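Hand-held gripper pair losing width reading mid-session, anyone else?

14 replies · 2 shares

tindelholm_bench
Posted August 8, 2018

We have a fault on our hand-held grippers that I can't pin down. Two units, one in each hand, cabled back to the logger. Partway through a session the finger width on one side freezes. The position track keeps running, so the recording looks fine until somebody plays it back and the fingers never close.

The work is ordinary tabletop handling on a white table. Soft packs, wrapped items, a paper cup, a bottle. Pictures from the grippers' own cameras:

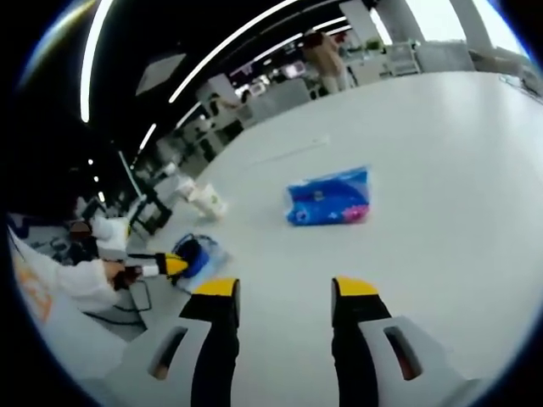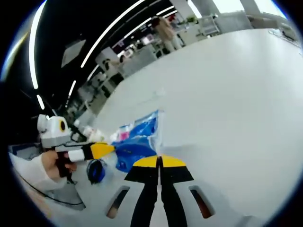
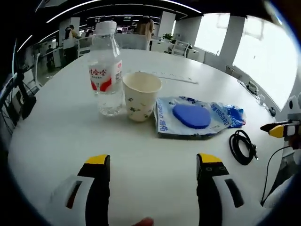 The frozen side is the left one most of the time, but I have 3 recordings where it was the right. Swapping the units left to right did not move the fault with the unit. The logger writes no error. It just repeats the last width value until the end of the file.

We lost 50 recordings to this before anyone noticed. They all went on to training and the arm learned to approach a pack, stop over it, and lift with the fingers open. That was how we found out. Logger is a Skondemov, firmware 185.

Share (1) · 4 likes

slotted_fin
Cable. It's always the cable on these. You have a thin lead coming off a handle that somebody is swinging over a table all day. The strain goes straight into the connector. Put a loop at the wrist with a strap and see if it stops.

3 likes

tindelholm_bench
We replaced both cables in the first week. New ones froze too, one of them on the first morning.

0 likes

slotted_fin
New cables of the same kind with the same routing will fail the same way. Where does yours hang?

1 like

tindelholm_bench
Off the back of the handle and down past the table edge. There's no strain relief apart from the molded part on the plug.

0 likes

kerf_and_shim
I don't think it's the cable. If the cable dropped out you would lose the position track as well, unless they run on separate leads. He says position keeps going. That points at the width sensor or at whatever reads it.

How do you measure width? If it's by camera from the markings on the fingers, then a bad exposure will do this. Big windows and a white table are about the worst thing you can give an auto exposure. The marker washes out, the reader finds nothing, and some software holds the last good value when it finds nothing.

6 likes

tindelholm_bench
It's an encoder in the body, on the same lead as everything else but with its own pair of wires. We don't use the camera for width.

1 like

slotted_fin
Its own pair of wires. So one broken conductor would give you exactly this, and the rest of the lead would carry on.

5 likes

kerf_and_shim
Fair enough, I take back the exposure idea. I still say the real fault is software. A broken wire is going to happen sooner or later. A logger that repeats a stale number and calls it data is a design mistake. It should write a blank and stop.

9 likes

old_relay
Agree with kerf on this. We had the same on a Neto line in January, different hardware but the same habit of holding the last value. In our case the arm was live and the held value said "open" while the jaw was closed on a tray. It drove to the next position with the tray still in it and took out a guard panel. No one was inside, luckily. After that we put a rule on every channel: if a reading has not changed at all for 2 seconds while the position is moving, the run stops.

11 likes · 1 share

pourover_bot
That rule would give me false stops all day. If I'm carrying something from one side of the table to the other, the fingers are supposed to stay still.

2 likes

old_relay
They stay still but the number doesn't. A healthy encoder flickers in the last digit because your hand is never perfectly steady. A dead one gives the identical number every sample. Look at the raw values and not the smoothed ones.

7 likes

pourover_bot
Ours is rounded before it gets to the log so there is no flicker. I'd need a change from the supplier. It may work for the original poster, but it isn't a general fix.

1 like

tindelholm_bench
Checked some of the bad files last night. The raw values are there and old_relay is right, they go perfectly flat at the moment of the fault. Good ones flicker the whole way through. So I can at least sort the recordings by script and pull the bad ones out of the training set.

I also wiggled the lead at the plug on the left unit with the logger running. Got it to freeze on the third try, and it came back when I bent the lead the other way. So slotted_fin gets the point on the cause, at least for that unit. The right unit I can't make fail by hand.

5 likes

slotted_fin
Strap it at the wrist. And write the date on each cable when you fit it — you'll want to know how long they last.

2 likes

kerf_and_shim
Strap it, yes, but please get the logger changed as well. Otherwise you will be back here when the strap comes loose.

4 likes

tufa_tech
We run the same logger at Tufa on an older firmware and there is a setting called hold on missing. It was on by default for us. Turn it off and the channel goes blank when the reading drops out. I don't know if they kept it in 185.

8 likes · 1 share

tindelholm_bench
Found it, it's still there under the channel options and it was on. I've turned it off for both units. Straps go on tomorrow. Will post again if the right side does it.

6 likes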